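Home | News | Repairs | Visit | Contact

Plulance opens its mending and folding room in Dostdale

February | By Evie Pearce | 2 minute read

Plulance is delighted to welcome neighbours, families and anyone with an overflowing mending basket to its new clothing care room in Dostdale, where tired favourites can be looked over, sorted, folded and sent home ready for plenty more wear.

The program begins with trousers, the garment our visitors ask about most -- and the one most often left in a heap on the bedroom chair!
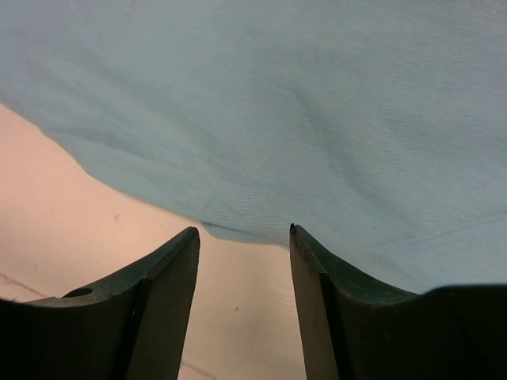
Pale blue fabric with a fine, twill-like diagonal weave.

"A good pair of trousers deserves a few unhurried minutes," said program lead Els Kramer. "You lay them out, you smooth the legs with your palm, you look along the seams and check the button, and by then you generally know what they need."

Each Friday session has room for up to 17 visitors and takes in everyday colours and fabrics of all sorts, from work pants to children's school clothes. Flurina Hubmann will be on hand to talk about loose buttons, worn hems and the best way to fold for a narrow shelf. 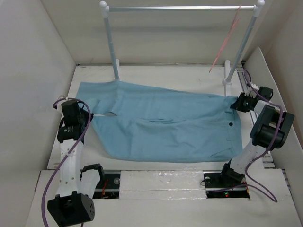 Creases are welcome too, so please don't feel you need to iron anything before you come. We only ask that garments be clean and pockets emptied, and that you bring no more than four pieces at a time, which leaves everyone a fair turn at the table.

Sessions are free. To book a place or ask a question, contact Dirk Mertens at the Plulance front desk, extension 652.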